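Search this site
Enter keyword

Rillside Robot Skills Short Course
Handout 6: Teleoperated demonstrations on the drinks station

Read this before the lab. It assumes you have finished Handout 5 and can start and stop a recording without looking at the key sheet.

The task

The drinks station has two dispensers, coffee and water, each with a lever tap and a drip tray. The operator drives both arms and hands from the Fencombe rig. We use it for teaching since it combines a tap meant for human fingers, a liquid that does not stay where you put it, and shiny metal and clear walls that are hard on cameras.

A demonstration is one complete run from the home pose back to the home pose. Each group records 60 demonstrations over the lab. Of those, 6 are held back for checking and must not be used in training. Pick the held-back runs before you look at any results.

What the operator sees

You will work from the head view. The tops of the dispensers are outside it, so you cannot judge the liquid level from the headset. Have your partner call it out. The right arm comes in from the low right corner and can hide part of the tray and the base behind it. Plan the approach so the hand does not cover the spout at the moment you need to see it. 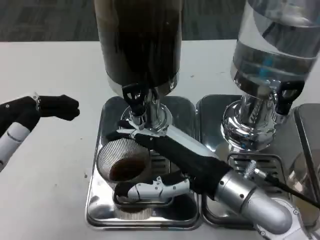 Fig. 1. Right hand holding the mesh strainer, with grounds inside, at a tilt by the coffee tap. Left hand raised.

Holding an object at an angle is the hardest grip in this handout. The Clerum glove maps your finger bend to the robot's fingers, but it gives you no sense of weight. New operators squeeze harder when they are unsure, and the recorded hand then closes more than it needs to. The model learns that squeeze along with everything else. Set your grip, stop for a moment, then move the wrist.

Keep the idle hand still. If the left hand has no job in this part of the task, park it in clear space beside the station and leave it there. Small drifting movements look harmless on video, but they end up in the data as actions, and the trained policy will drift too.

Contact with the tap

The lever can be worked with a fingertip or with the back of the hand. Choose one way in your group and stick to it for the whole set. Two methods mixed in one small set usually give you a policy that hesitates between them. If you want to compare methods, record two sets and label them.

Watch the wrist as well as the fingers. The metal wrist section is wide and sits close to the trays when the arm reaches across. There is also a cable on that side - check its slack before each block of runs.
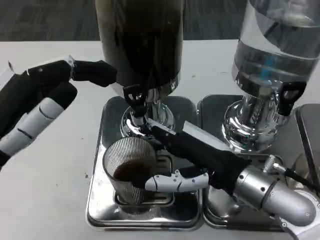 Fig. 2. Mesh cup in the tray below the coffee spout. The right hand is at the tap and one finger touches the cup near its rim.

Note how many contacts can exist at one time. The operator may be thinking only about the tap while a finger is also resting on the cup. When you review a run, write down every contact you can find, whether or not it was intended. Mark the unintended ones with a U in the log. A run with a U can stay in the set if the cup did not shift.

Moving the glass

The ribbed glass is recorded as its own segment. Grip from the side, thumb on the near face and fingers around the back. Keep the fill low. A full glass forces the operator to slow down so much that the timing no longer matches the rest of the set.
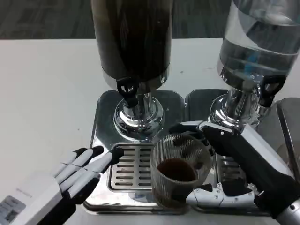 Lift straight up before you move sideways, so the base clears the tray rim. Transparent objects give poor depth readings, and the Triệu tracker will sometimes lose the edge of the glass against bright metal. Do not correct for this by hand during the run. Finish the motion as you would normally, then flag the run. We can repair a bad track later, but we cannot repair an odd motion.

When to throw a run away

Discard it if the operator paused for longer than 2 seconds with no reason in the log, if anyone reached into the workspace, or if the recorder reports fewer than 98 percent of frames. Keep runs where the operator missed and recovered smoothly. Those are useful.

Wipe the trays between blocks and log the time.

For the lab report

Hand in your contact log, your list of discarded runs with reasons, and one page on which segment was hardest to demonstrate and why.

Related handouts
Handout 4: Guiding an arm by hand
Handout 5: Starting, stopping and labeling a recording
Handout 7: Training from a small set
Fencombe rig: safety and startup sheet

Last updated: October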